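From: Ailsa Hepburn
To: stiltik-users
Subject: Re: [stiltik-users] How many handheld demos before cloth-to-basket works?
September, 4:40 pm

Hi Innes, hi all,

Innes Dalgleish wrote:
> We're about to start collecting for a soft-goods task at Purkcombe and I'm
> trying to budget people's time. The plan was to record 1,000 demos of
> putting a cloth in a basket, all from one start layout, and train on the
> wrist views only. Two questions for anyone who's been there:
>
> 1. Is 1,000 way too many, or not enough?
> 2. Does it matter where the basket goes? Our arm will always have it
> in the same spot, so I was going to tape the corners and leave it.
>
> Also, has anyone had trouble with the wrist view when the table has a
> strong pattern? Ours does.

I have been wanting to write this up for weeks, so thank you for the excuse! Short version: you can get away with far fewer, but please don't tape the basket down.

We ran nearly the same comparison at Lorkness over the summer. Selamawit Lemma did most of the recording and I did most of the training. One set was 1,000 demos with the basket in one fixed place. The other was 400 demos with the basket moved every 10 demos, and turned a bit each time as well. Same network, same training settings, same cloths in both. Then we tested each policy with the basket in places neither set had used.

The 400 set won, and it wasn't close. The fixed set had learned a lovely smooth motion to one point over the table and would let go there no matter what. You could slide the basket a hand's width to the left and it would drop the cloth on the bare wood with total confidence. The moved set slowed down near the basket, shifted over, and then let go. I whooped out loud the first time I watched it correct like that. Hollis Kincaid came in from next door to see what had happened. 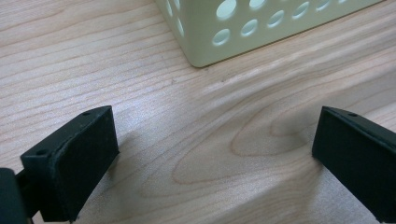 On your wrist view question, yes, we had trouble, and I think I know where it came from. Our table has big looping grain in it, and with a fixed basket the grain always sits in the same place relative to the goal. The policy can lean on that and never bother with the basket at all. We checked by laying a plain sheet of paper over the part of the wood nearest the basket. The fixed policy fell apart. The moved policy hardly cared. So a strong pattern isn't bad in itself, but if it never moves relative to the basket you're handing the network an easy landmark, and it will take it. If you can turn the table or throw a cover on it for part of your set, do.

One more thing on wrist views. When the gripper is low, the basket can be mostly out of view, and you may get one corner and a few holes to go on. We found it helped a lot to have the person hold still for a moment higher up, with more of the basket showing, before coming in. It costs very little per demo. Selamawit started doing it on her own and we only noticed when her demos trained better than mine — a bit humbling, but a great find.

We also keep a head view for each session. We don't train on it, but it's what I look at when a demo seems odd and I want to know what both hands were up to.
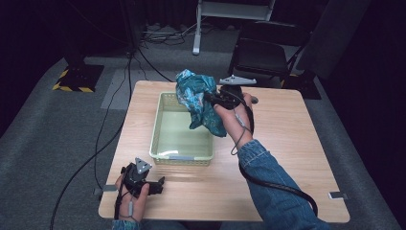
Head view from the two-gripper recordings: cloth in the right gripper, left one open and empty.

Some smaller notes, in no special order:

Crumpled cloths are harder than folded ones at pickup and easier at release. Folded ones tend to hang over the rim. I'd mix them from day one.

Watch your cables. A loop lying on the table shows up in the views, and if it's always on the same side you have the grain problem all over again.

Throw out demos where the tracking jumps. We kept ours in for the first round, thinking the network would average them away, and it didn't. Morven Gunn wrote a small script called Niven that flags sudden jumps in the gripper path, and she's happy to share it. It assumes Stiltik's default log layout, so if you've renamed your folders you'll need to edit the top few lines.

What we haven't tested is whether any of this holds for a deeper basket. Ours is shallow, so a sloppy release still tends to land inside. I'd guess a deep one wants more demos, but that's a guess. If you have one at Purkcombe I would love to see you run it.

So my suggestion is to record 400 with lots of moves, train, test in new spots, and only then decide if you need the rest. Happy to send our layout sheet if you want to copy the basket positions.

Ailsa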